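Search this site
Search

Game Design Basics: Unit 4 Handout
Filed under: Course notes / Casual games / Economy and pacing
Reading time: 6 minutes

Unit 4: Timers, orders and upgrades in time-management games

This unit follows on from the work on level goals. You should already have played the first two chapters of Cuswood and at least one evening of the shop mode in Totham. If you haven't, do that before the seminar, as most of the questions refer to them.

1. What the player is managing

A time-management game gives the player more jobs than can be done at once and asks them to choose an order. The jobs are simple on their own. Pouring a drink in Totham takes one click. So does clearing a table. The difficulty comes from the queue.

Three things are usually in short supply: the player's own clicks, the worker's walking time, and stock. A good early level is short of only one of these. Totham starts with walking time. The bakery counter and the oven are at opposite ends of the room, and the first upgrade on offer is a pair of better shoes. Stock doesn't run out at all until chapter two.

Cuswood does it differently. It is set in a sawmill village and the first shortage is stock, because planks take time to season. The player has plenty of spare clicks in the opening levels, and many students report being bored. Note down where you first felt rushed. For most people it is the level with the bridge repair.

2. Order patience

Each customer has a patience meter, shown as hearts, a bar or a face. The meter falls at a steady rate or in steps. Steps are easier to read. A steady bar is more accurate but players tend to ignore it until it changes colour.

In the Totham levels we tested, the default patience for a customer is 70 seconds and each item on the order takes a known time to make. Work out the longest order a single customer can place before it becomes impossible without an upgrade. You will need the table of item times from last week. Remember to include walking.

Patience can be topped up. Common methods are a free sweet, a seat, music, or serving part of the order. Serving part of the order is the most interesting because it costs the player nothing extra, but it does change the sequence of jobs. Beginners nearly always finish one order completely before starting the next. Watch someone new play for ten minutes and you will see this.

3. Upgrades

An upgrade should change what the player does. If it only makes a number bigger, the next level will make the opposing number bigger as well, and the two cancel out. Some of this is fine. Players like seeing the oven get faster. But at least some upgrades in each chapter need to add a choice.

Cuswood has 17 upgrades in the base game. Sort them into two columns:

Faster or more of the same (quicker saw, bigger cart, extra shelf)
New action (second worker, drying shed, trade with the next village)

Most students put the extra shelf in the first column. There is an argument for the second, as it allows the player to make planks in advance, which they could not usefully do before. Be ready to defend your answer.

Price matters too. If the player can afford everything by the end of the chapter there is no decision, only a delay. If they can afford very little, a poor early choice will spoil the later levels and they won't know why. A workable rule for this course is that a player of average skill should be able to buy two thirds of what is on offer. Check this against your own save file.

4. Combos and chains

Chains reward the player for doing the same action several times in a row: collecting three payments, clearing three tables. They raise scores among keen players and do nothing for everyone else, who often don't notice them. The problem is that a chain bonus asks the player to wait, and waiting costs patience. That is a real decision and worth keeping.

In the prototype called Fan, made by an earlier year group, the chain bonus was set so high that the best play was to let every customer wait until the room was full. Testers found this within 13 levels and then stopped enjoying the game. The fix was to cap the chain at four. You will be given both versions to compare.

5. Star ratings and replay

Levels usually end with one, two or three stars. One star should mean the level is passed. Three stars should be possible on a second or third attempt without spending anything. If three stars need an upgrade from a later chapter, say so on the screen, or players will repeat the level and blame themselves.

Fan has 77 possible stars in total, an odd number because the tutorial gives two and the rest give three. It looks like an error to players. Avoid this in your own work.

6. Hidden storage and search levels

Some games put a search level between work levels, as a rest. The player opens cupboards, drawers and boxes to find parts for the next build. There is no patience meter. The change of pace is useful, but the search has to be fair: anything that opens must look as if it opens, and a container that has been checked should stay visibly open so the player doesn't go back to it.
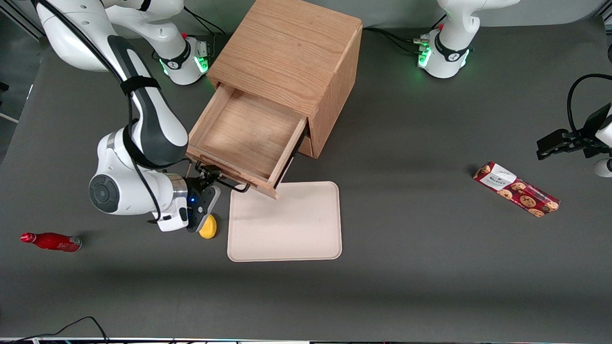

Fig. 4.1 Cabinet with the top drawer pulled out. The inside is empty.

An empty container is not a wasted click as long as there aren't too many of them. Grikex, the puzzle game we look at in Unit 5, keeps empties to one in four in the early rooms. Later rooms are less generous. Consider also whether opening a drawer should take time. In a timed search it should be instant. In an untimed one a short animation is acceptable, but test it on someone who has to open a lot of them.

7. Tasks for the seminar

a) Draw a timeline of one Totham level from your own play. Mark each customer's arrival, each click, and any moment when you had nothing to do.
b) Bring your two columns for the Cuswood upgrades.
c) Play both versions of Fan as far as the market square. Write half a page on the chain bonus. Bullet points are fine.
d) Design one upgrade for a shop of your choice. Give its price, its effect, and what the player will do differently after buying it. If you can't answer the last part, choose another upgrade.

Paper sketches are accepted for (a) and (d). Please don't bring polished artwork, as it will not be marked in this unit.

The written assignment on pacing is due in October and covers Units 3 to 5. The room opens at 9.30 on seminar mornings for anyone who needs to use the machines to finish their play time. Save files are not kept between sessions – export yours before you log out.

Further play: the harbour chapter in Totham, for an example of two shortages introduced at once.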